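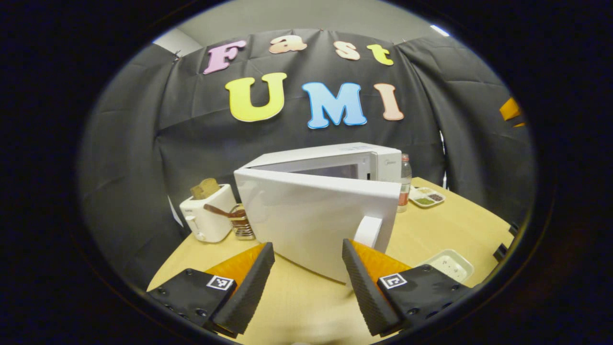

Attachment 1 – Gripper open at the microwave door, both tags in view

Home Tickets Builds Parts Wiki Log in

Ticket 3775
Project: Hand-held gripper, bench two
Opened: 2024-10-04
Status: Open (reopened)
Component: finger width tracking
Submitted from: Plellitz shared workshop

Summary
Finger width reads fine with the fingers wide open and drops out as they close. It comes back when they open again, looking innocent. The Ekport logger fills the gap with the last good value, so on paper the gripper never closes on anything. According to the data, I have been waving at a microwave door.

Setup
Chauvin finger plates, black, one square tag on each. Black ribbed foam pads with the orange soft pads behind them. Fisheye camera looking down the fingers, fed through a Bitatbridge capture box to the bench laptop. Width is worked out from the distance between the two tags. There is no encoder, which seemed like a saving in September.

Steps to reproduce
1. Start a recording with the fingers fully open.
2. Close slowly on the microwave door handle.
3. Watch the width plot go flat while your hand is plainly still moving.
4. Open again. Plot jumps back to the right number.

Expected: a curve.
Actual: a shelf.

Severity
I put "major." The form also offers "blocks production," and I'd love to have a production to block.

Log

Entry 1. Restarted everything. Same result. Writing it down so it won't be the first reply.

Entry 2. Swapped the USB cable. The old cable has now been blamed for three unrelated faults and has been put back in the drawer with the good ones, where it will be found again.

Entry 3. Checked lighting. With the ceiling light on and the fingers held still, both tags are found every time, at any width down to the last bit of travel. So the detector can see them closed. It loses them closing. I turned the exposure down anyway and got a darker shelf.

Entry 4. Recorded a slow close and stepped through it. The right tag is lost first and the left hangs on a little longer. Dropout lasts 27 frames on a slow close and 9 on a quick one. It isn't a fixed timeout, then, which was my favorite theory and the one I'd already told people about.

Entry 5. Took the right finger off. Two of the screws holding the plate were finger tight. My fingers, presumably, since I assembled it. Under load the plate tips back a little and the tag tips with it. Out near the rim of a fisheye view a tag has little to spare. Tightened all 4 screws, put it back together, and ran the toaster lever task. Clean curve. Closed the ticket and went home pleased.

Entry 6. Reopened. The toaster is fine and the microwave door is not. Pulling on the handle loads the foam sideways, and the toaster lever doesn't. The foam bulges over the inside edge of the tag, and the detector wants a clear border on all sides or it sulks.

Entry 7. Trimmed the foam on a spare right finger with a hobby knife. Tracking is better, grip is worse, and the cut looks like something chewed it. Please do not copy this trim. The finger is in the Chauvin bin with tape on it saying NO.

Entry 8. Moved the tag outward on the plate using double-sided tape. Width now tracks through the full pull on the door, but every reading is too wide, because the calibration still believes the tag is where it used to be. The calibration is the only part of this build that has kept its word so far, so I feel bad about it.

Still to do
- Redo the width calibration with the tag in its new spot.
- Move the left tag to match, so the zero stays centered.
- Thread lock on the plate screws, both sides.
- Ask Ekport for a setting that leaves a gap when tracking is lost. A hole in the plot I would have noticed on the first evening.

Workaround until then: use the gripper on the toaster and the small dishes, leave the microwave door alone, and check the width plot before deleting anything off the capture box. Recordings made before Entry 5 should be treated as video only. I have moved them to a folder called "shelf."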